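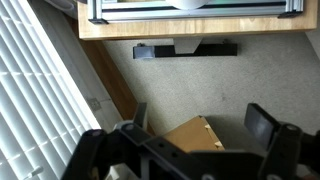
Two-finger gripper, open, above a cardboard box on the carpet.

Search the forum Go Advanced search
3 min read

Budgeting for a second gripper arm: what goes on the list besides the arm?

Skuter
Posted 3/21/18

I am putting together a purchase request for a second arm with a parallel gripper, for picking small parts out of cartons and putting them on a bench. The first one was bought before my time and the paperwork only shows the arm and the gripper as a single line. Everything else seems to have come out of petty cash over the following year.

The request has to be in by May and I will not get a second go at it. The supplier quotes for the arm, controller and gripper body. Fingers are listed separately, and so is the wrist camera bracket. I have 10 per cent of the total set aside for accessories. Is that realistic? Also, is it worth paying for the longer fingers if the cartons sit on the floor and the bench is at normal height?

Kalinowski

10 per cent is too low. We allowed that on our first cell and spent more than double. Work from parts, not from a percentage. Our list, in the order we ended up paying for it:

Finger pads. These wear. We changed a set every 64 hours of running on bare card, less often on plastic. Order spares with the arm, as the carriage on a small parcel later is silly money.

Fasteners. Buy a box of the exact screws used on the finger plates. They get dropped and they get rounded off.

Cable. Measure along the arm at full stretch and then add slack for the wrist. Ours was short by a hand's width and the replacement took three weeks.

Mounting. Look at what the arm will be bolted to before you order anything. A wooden bench top is fine for light work if you spread the load with a plate underneath, but it will move a little and you will see it at the fingertips. If you want an extrusion frame on the bench, get it quoted at the same time, corner brackets included. Brackets are always left off the first quote.

On the longer fingers, I would say no. Long fingers flex, and the grip force at the tip drops. Reaching the floor is a matter of where you mount the arm. Draw it from the side, to scale, with the carton flaps open and standing up. The flaps are what you will hit, well before you run out of reach. If it still does not fit, a low stand for the cartons costs far less than another set of fingers.

Etico

depends on the supplier, just ask them

Skavalport

Agree with Kalinowski on the parts list. Two things to add.

Ask for the gripper's opening width with the pads fitted. The data sheet figure is usually for bare plates and thick pads eat into it on both sides. We lost enough to rule out one of our parts and had to buy thinner pads.

Put training time and a service visit in the request as their own lines. Ours was up to 2 days for the visit, and because it had no line it was refused. If your finance people dislike long lists, group the small items under "commissioning" – that went through for us without a query.

Related threads
Gripper pads: rubber or urethane?
Lease or buy for a single arm
Bench height for mixed hand and robot work
Spare parts list for wrist cameras
Quote expired before approval, what now? (134 replies)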